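Prelldale Food Pantry to Open Second Location on Cabral Street

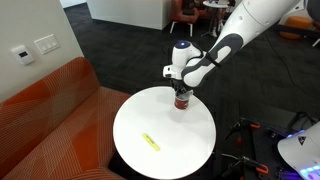 PRELLDALE, 14 March 2025 – The Prelldale Food Pantry is delighted to share that it will open a second location this September, in the former Pultley shoe store on Cabral Street. The new space will let the pantry welcome up to 300 households a month, with evening hours for neighbors who can't get away from work during the day.

"We have been dreaming of this for such a long time, and I still get a little teary when I walk past those windows," said Kerttu Rantala, the pantry's director. "People have been so patient with our narrow hallway and our one wobbly cart, and now they'll have room to bring the kids, take their time and pick out what they like to eat."

Poltex, the local packaging company, is giving the shelving and a walk-in cooler, and its staff have already collected nearly 500 cans of soup, beans and tomatoes to get the shelves started. The pantry is still looking for 16 more helpers for the evening shifts – no experience needed, and the coffee is always on.

Canned goods, rice, cooking oil and baby food may be dropped off at the Mill Road location during regular hours. Please check the dates on the bottom before you come! To sign up for a shift, stop by the front desk and ask for a form.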